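Search the episode guide... Go
Last updated: July

Zanar and the Tin Moon - your questions answered

Is this the 1960s cartoon with the snail?

Yes! Zanar is the space snail with the trumpet, and Nallent is the long-suffering moth who has to carry his luggage. If you remember a snail with a banjo, you want a different series and I can't help you, sorry.

How many shorts were made?

There are 32 on my list, and I've seen all but 2 of them. Those are "Soup for a Comet" and "The Wrong Ladder", and if you've got either on tape please, please get in touch.

Which one should I watch first?

"Trumpet Trouble"! Zanar blows one note, the moon rings like a dinner gong, and Nallent spends the rest of the short trying to stuff it with pillows. The bit where the pillows start snoring still makes me laugh out loud.

Who is the villain in the green hat?

Trilden. He only turns up in the later shorts, usually selling something - a hole, a second-hand shadow, his own echo. In "Echo for Sale" the echo answers back and ends up sacking him, and I think it's the best ending in the whole run.

Why does Nallent's voice change halfway through?

I don't know for certain. The second voice is lower and a bit grumpier, and I've come to love it. Fans argue over which short was the first to use it, but my money is on "Moth Eaten".

Where does the name Chávez come from?

It's painted on the side of the rocket in every short, and the characters never mention it. My favourite theory is that it's the rocket's own name, as Zanar does pat it goodnight in "Lights Out, Luna". 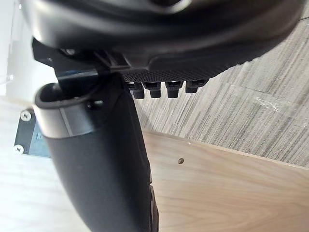
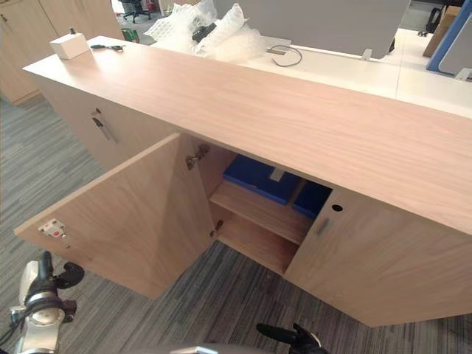

Are they all in colour?

All the ones I've seen are, though my copy of "Echo for Sale" has faded so much that Trilden's hat is nearly grey. It's green in the title card, I promise.

Can I send in a plot summary?

Yes, I'd love that! Keep the ending in - everyone who comes here wants to know what happens to the pillows.

303 shares
88 comments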